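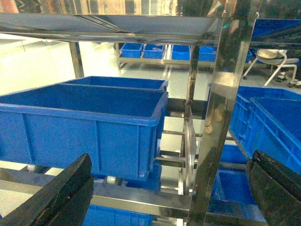
Two weeks into my stint at Tukalley and I have finally been allowed to teach the robot something by myself, start to finish, so settle in with a cuppa because I'm going to go on a bit.

The short version of the job: you hold a pair of handles, the robot's arms follow your arms, and everything gets recorded. Do the task enough times and the recordings go off for training, and then one morning it has a crack at the task without you. (I'm still waiting on that morning. February, if the schedule is to be believed.)

My first task was crates. Reach in, get the fingers over the rim, close, draw it towards you, put it down. I have been carrying tubs and crates for most of my working life, first at the produce markets in Sikville and then in a hospital kitchen, and I thought, well, I'll be a natural at this!

I was not a natural at this.

The trouble is that I've no idea how I pick up a crate. My hands do it while I'm thinking about lunch. With the handles I had to work out which finger goes inside the rim and which goes outside, and how far down, and what my elbow is doing in the meantime, and by then I'd usually bumped the upright.

Steel racks are their own adventure, by the way. Everything shines. You look at the wrist view to line up your grip and there's a smeary bit of the room looking back at you from the post, and for the first hour I kept steering by the reflection. Kermani (our lead, endlessly patient) had me turn my head and look at the real rack whenever I got muddled, and I've kept doing it.

She also told me to slow down before contact and not after. I was swooping in and then creeping, the way you would with a hot tray. She wants a slow, boring approach, fingers already at the right width, and then a firm close in one go. If you dither at the rim then the dithering is in the recording, and the robot learns to dither.

Which is a strange feeling, I have to say. I have a little habit of giving a thing a wiggle once I've got hold of it, just to be sure. I've done it all my life, with suitcases, with jars, with the gate at home. When we played back my first batch there it was in every single one, grab, wiggle, lift. Kermani asked if the wiggle was on purpose. We talked it over for ages and in the end she let me keep it for crates, where it does help you feel whether a rim is caught, and banned it for anything on a table.

Final tally on the crates was 46 keepers. A good many more went in the bin, and I've decided not to be precious about those. You mark them yourself straight after each run, keep or discard, and I found I was a much harsher marker before morning tea than after it.

Tabletop work came next, and it's a completely different sort of tired. With crates your shoulders go. With a plate it's the tiny muscles at the base of your thumb, and your jaw, for some reason. I'd come off a run and discover I'd been clenching my teeth like I was threading a needle on a bus.

A plate wants you to come at the raised edge from an angle, and low. From straight above there's not much to hold. Too low, though, and you're pressing on the table, and the arm doesn't complain the way your own wrist would, it just keeps politely pushing. We have the Zekitz handles, and they do give you a bit of a buzz when the force climbs, but it's gentle and I missed it more often than I'd like to admit.

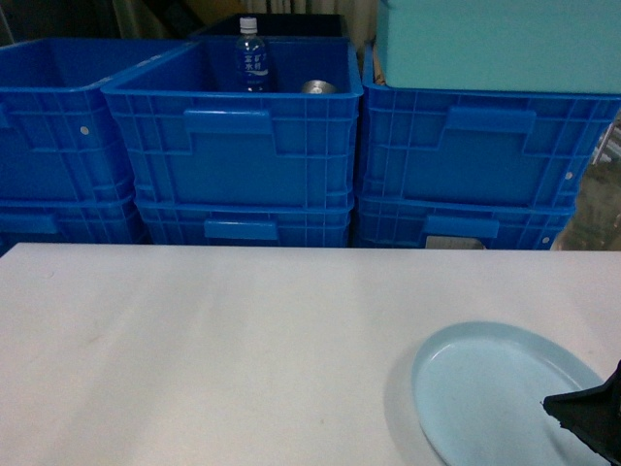

Anderson Vieira asks why we don't just take hold of the arm itself and walk it through the movement, seeing as that would spare my poor thumbs and I'd feel the table directly.

Good question, and we do, for some things! I had an afternoon of hand-guiding and I loved it. You feel the weight of the arm, you feel when the fingertip touches, and I picked it up far more quickly than the handles. For a single arm doing a single careful movement I think I'd choose it every time.

Where it came unstuck for me was anything with both arms going. I have only the two hands, and each arm wants at least one and a half. Also my own sleeves and elbows kept wandering into the recordings, and when the robot is working alone my elbows won't be there, so it's no use to it to learn from a view with me in it. With the handles I'm standing well out of the way.

The other thing is stamina. I lasted 35 minutes hand-guiding before my form went to pieces, and I'm reasonably strong. On the handles I can do a longer stretch provided I stop between runs and shake my arms out (I look ridiculous, I don't mind).

A few people have messaged asking if you need to be a gamer for this work. I can't speak for everyone, but I've never owned a console and I'm getting on fine. The best operator in our group used to decorate cakes. Steady hands help, and so does being able to do the same small thing again and again without getting creative.

That last bit is harder than it sounds, because you're also asked to vary things. Move the plate a little, start the arm from a different spot, come in from the other side. So the movement stays the same and the starting point changes. I write myself a list the night before now, otherwise I drift back to my favourite corner of the table.

We also record recoveries, up to 30 seconds each, where you begin with a bad grip and calmly sort it out. I have a real gift for the bad grip part.

Tomorrow it's plates again, left arm only, and I'm right-handed, so wish me luck. I'll add to the thread if I get a decent batch. Off to soak my thumb.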